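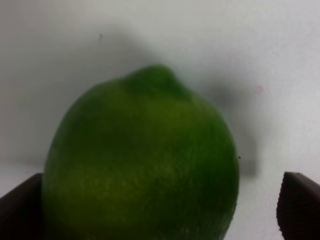
**Figure 4.1** A lime seen close up. The peel is finely pitted, and the fruit narrows to a raised nub at the stem end.

# Chapter 4: Judging fruit by its skin

Most of us were taught to choose limes by somebody who sounded sure. Pick a shiny one. Pick a dull one. Avoid the dark green ones, or buy only the dark green ones. Press it, smell it, weigh it in the hand. The advice is given freely in shops and kitchens, and it is repeated in a fair number of cookery books, usually without a word on how anyone came to know it.

This chapter takes a cool look at that advice. Some of it will survive. By the end you should be able to say which outward signs of a citrus fruit tell a cook something useful, which tell her very little, and how you would set about testing a sign that you are not sure of.

## 4.1 What the peel shows

Start with what can be read off the outside. The lime in Figure 4.1 is deep green over most of its surface, darker towards the sides, with a patch of slightly yellower green low down in the middle. The peel is dimpled all over that lighter patch, and the outline is a little lopsided.

A student asked to mark such a fruit out of ten will generally mark it within seconds. Ask the same student what the mark is for and there is often a long pause. Is it a mark for juice? For flavour? For how long the lime will keep in a bowl? These are different questions, and there is no good reason to expect one glance to settle all of them.

**Colour.** Limes are mostly picked and sold green. Left on the tree, many kinds turn yellow as they ripen, so a yellowish patch may be a mark of age. It may also be the side that lay against a leaf or another fruit and got less sun. In Figure 4.1 there is a third possibility, that the patch looks yellower partly through catching more light. A picture cannot separate the three, and a quick look in a shop often can't either. Turn the fruit under a steady light before you say anything about its colour.

**Texture.** The dimples in a citrus peel sit over small oil glands. The oil is what you smell when you scrape the skin, and what you want if you are grating zest. It is widely said that a smooth lime has a thin peel and therefore more juice. The first half of that is plausible, and you can check it with a knife. The second half depends on the size of the fruit, how long it has been stored and how dry the store was, and a saying that leaves all of that out should be treated with some suspicion.

**Shape.** The raised nub at the top of a lime is ordinary. Some fruits have a marked one and some have hardly any. We know of no sound reason for a cook to prefer one to the other, although you will hear both preferences defended with great confidence.

**Blemishes.** Look at the right-hand edge of the lime in Figure 4.1, where there is a tiny dark speck. It might be a bit of dirt or a mark on the skin itself. On a real fruit you would rub it with your thumb and find out. Many limes are turned down in the shop for less, and if the juice is all you are after, a speck on the peel is a poor ground for leaving the fruit behind. If you mean to use the zest, look harder.

## 4.2 The Bemdale limes

Claims of this kind are cheap to test, and it is odd how seldom it is done. The teaching kitchen at Bemdale tried it one February with 116 limes bought from a single wholesaler, Flokero. Before any fruit was cut, a panel of cooks sorted the limes into "good" and "poor" by eye alone. Each lime was then weighed, halved and squeezed on the same hand press, and the juice was weighed too.

The cooks agreed with one another fairly well. Their sorting agreed much less well with the juice. Plenty of the "poor" limes gave as much as the "good" ones, and a few handsome fruits gave next to nothing. Weight for size did better as a guide, though it also made mistakes.

Before you take this as the last word, look at how it was done. All the limes came from one seller in one month. One person did all the squeezing, and 60 of the fruits were pressed on the first day, with the rest left overnight. Limes lose water as they stand. Were the ones left until the second day a fair mixture of both groups? The Bemdale notes do not say. A later trial at Seixas used 263 limes from several sellers and found the same general pattern, but there the juice was measured by spoon, which is a rough way to measure anything.

So the evidence leans one way and is thinner than it looks. You will meet that state of affairs often in the study of food.

## 4.3 Why the sayings last

If looks are a weak guide, why does nearly every cook trust them? One answer is that we seldom see the fruit we turned down. You choose the bright lime, it is juicy, and the rule seems proved. The dull one stays in the crate and goes home with another customer, where it may well be just as juicy.

A second answer is that the looks of a fruit do matter to the person selling it. The Dastlow grading sheet, which we shall use in the exercises, allows 1,000 points for a tray of limes and gives most of them to evenness of colour and freedom from marks. Juice is not on the sheet at all. That is a reasonable way to grade something that must sell from a shelf. Trouble begins when the grade is passed on to the cook as though it were a promise about what is inside.

Keep the sheet by you as you read Section 4.4, which deals with weight and firmness, and cut open a lime or two before you start it.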